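Looking after boxes with lids that clip

I have far too many plastic boxes. They live under the stairs, on top of the wardrobe, in the cupboard by the back door and (since November) in a wobbly stack next to the washing machine. Some are the cheap sort with a lid you press down with your elbow, but the ones I really love are the carrying kind, with a handle in the lid and a clip at each side. You can take the whole of your sewing, or a batch of sausage rolls, from one end of the house to the other in one hand. Or on the bus, which I have done!

Mine have come from all over. A couple are Kasby ones from when we moved to Gusbridge, and the rest I picked up second-hand. They do need a bit of looking after though, and the lid is the part that goes first, so most of what follows is about lids.

Washing the lid

Take it off and wash it separately. I know it's tempting to leave everything clipped together and give it a wipe, but the muck collects in the grooves and round the feet of the handle, and a flat cloth never gets down there. I use an old toothbrush, warm water and a squirt of washing-up liquid. Go round the handle first, then along any channels in the top, then flip the lid over and do the underside of the rim. The underside is always worse than you think. Mine had icing sugar in it from a christening.

Don't put it in the dishwasher unless you're sure it can take it. I warped a perfectly good lid that way and it has never sat level since — it now lives under a tray of geraniums, so not a complete waste.

For greasy marks on white plastic, a paste of bicarb and water rubbed on with a soft cloth works nicely. Leave it on while you have a cup of tea, then rinse. Please don't use a scouring pad. It takes the mark off and leaves a patch of tiny scratches, and every bit of dirt you own will move into them.

Dark handles show everything

White lids get grubby, but it's the black bits that show the dust and the scuffs. Pale marks on a dark handle are often only dust rubbed in, or a trace of paint off whatever the box has been shoved against. Try a damp cloth first, then a dab of washing-up liquid, and if the mark is still there, the tiniest drop of olive oil on a bit of kitchen roll, buffed off well afterwards. Go easy with the oil or the box will shoot out of your hand. Proper scratches won't come out and I've stopped minding them.
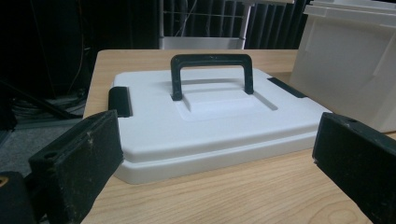 White lid with a black carrying handle and a clip on either side. The handle has picked up a few pale scuffs and some dust.

While the lid is off, give the handle a gentle wiggle. A little bit of movement is fine on most of them, but if one leg lifts when you pull, don't carry anything heavy by it. I've tried glueing a loose one and it held for a fortnight and then let go on the landing, with 341 buttons inside (I know because I made myself count them back in). These days a box with a bad handle gets carried from underneath, with both arms.

Clips

Clips snap when they're forced. Put the lid on square, press down over one clip and do that one up, then press over the other. If it won't catch, there's something trapped under the rim, nine times out of ten a bit of baking paper or a thread. Have a look before you lean on it.

Stiff clips loosen up if you clean behind them with a cotton bud. My neighbour Wouter Groen swears by rubbing the hinge with a candle stub, and I have to admit it worked on my oldest one, though it did leave a waxy smear I had to pick off with a fingernail.

Boxes that are going to be empty for months I store with the clips undone and the lid just resting on top. It lets a bit of air in and there's no strain on the plastic. They smell much fresher when you come back to them, too.

Labels

Put the label on the side of the box, never on the lid. Lids get swapped! I had a whole winter of opening "Christmas ribbon" and finding bike lights. Masking tape and a marker will do you fine, and masking tape peels off clean if you don't leave it on for years. If you have, warm it with a hairdryer and go slowly from one corner.

If you've a few boxes of the same make, write a small number inside each lid and the same number on the bottom of its box. Even boxes that look identical can be a hair different, and a lid that fits its own box will go on much more sweetly than its cousin's will.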